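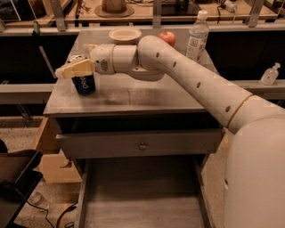
Apr 28, 2019

Second day on the Visberg cover. Vocal is still the August take, transferred at last. Dropped the click to 60 and the chorus breathes better, though the guitar now drags into bar 20. Recut that bar only.

Tried the Unidel spring on the voice. Too much splash on the s sounds. Rolled off above 1,666 Hz on the return and left it there.

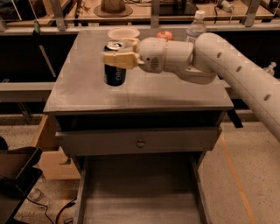
Photo: Calau studio

Low cut at 100 on the guitar – the body boom is gone, thumb notes still there. Original synth hook now hummed, two passes, panned a little. Second pass is flat at the end, keep it for now.

To do: new strings, bounce a mix without reverb for Qin, check the fade on small speakers.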